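Planning a bread-handling demo for an open day: how do I keep the arm consistent through repeat runs?

Asked in: Automation and Control > Demonstrations
Tags: gripper, soft goods, open day

We have an open day in July and I have been given the two-arm cell for the visitor slot. The task is to pick up bread items from a cloth-covered table and place them in a wicker basket. The controller is a Pesulach and the routine was written with Tiedemann, using fixed waypoints and no vision. It has to repeat every 9 minutes from opening until 4 pm.

On the bench it runs well for the first few cycles, then placement drifts and the fingers start to catch the basket rim. I suspect the basket, but I would like to rule out the arm first. Is there a standard way of setting this up?

2 answers

Answer 1 (accepted)

Check the arm with a pointer and a fixed mark before you touch the program. Run the full cycle 46 times with no bread and look at the mark at the end. If it is still on, the arm is fine and the basket is moving, or the cloth is moving under it.

Cloth on a smooth table creeps. Clamp it at the back edge, out of sight of the visitors, and fix the basket through the cloth. We used hook tape at our own open day and it held all day.

Wicker rims are uneven, so set the approach height from the highest point of the rim and add clearance. Open the fingers fully before the approach, not during it. Reduce the closing force until a roll only just stays in the grip, then go up one step. Glazed crust slips more than plain crust, and a plaited loaf should be taken across its width near the middle, otherwise it swings.

Change the bread at midday. It dries out and sheds crumbs, and crumbs on the finger pads will cost you grip — wipe the pads between groups.

Answer 2

Agree about the cloth. What controller firmware are you on? Ours is the older Flillar and it loses the tool offset if you pause for longer than 800 seconds. You have to run Index again from the menu after that. Not sure if Pesulach does the same.

Also put a barrier up. People lean in.

Comment from the asker: arm repeated fine on the pointer test, so it was the cloth. Taped down now and no rim contact since. The second arm stays parked at the back corner for the roll and only comes in for the loaf.

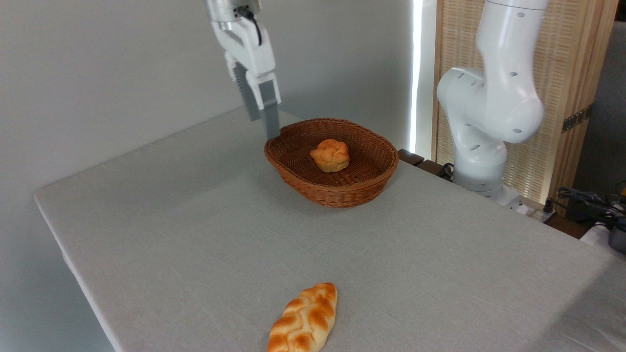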